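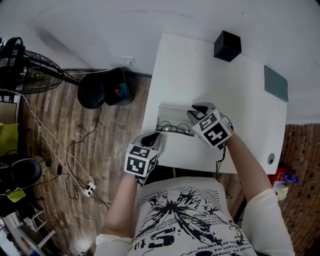 **Marker cubes on home-built grippers: one side keeps dropping out**

Hello all. I've been building a pair of hand-held grippers at home since October, with printed jaws and a marker cube on top of each, so I can record myself doing small jobs at the desk and play the motion back on a little arm later on. My first task is picking a pair of glasses out of a shallow white tray. The left one tracks beautifully. The right one vanishes for a moment whenever I tip it towards the tray, and out of 2605 frames in my last recording I lost 40, nearly all on that side. I'm using the Dratadix tracking software with its default settings. Is it my cubes, my lighting or me?

*posted by Zuveck*

---

**Tian**

Lovely project, and I had very much the same trouble on mine! When you tilt a cube, one face can catch the light from above and wash out, and the others are then at too steep an angle to read. Have a look at the lost frames one by one and see whether the squares have gone pale. If they have, reprint on matt paper and shorten the exposure a bit. I'd also measure the printed squares with a ruler, as my printer had shrunk mine by 2 mm and I'd been blaming the software for weeks (I still feel a bit silly about it).

Do check the cable on the right gripper too. Mine used to tug at the wrist when I reached forward, so I taped it along my forearm with plenty of slack at the elbow.

---

**Delluvport**

bigger cubes. mine are about 30 mm and they drop out all the time

---

**Zuveck**

Thank you both! It was the shine, at least in the frames I've gone through so far. Matt paper is on order, and I'll try the tape this evening.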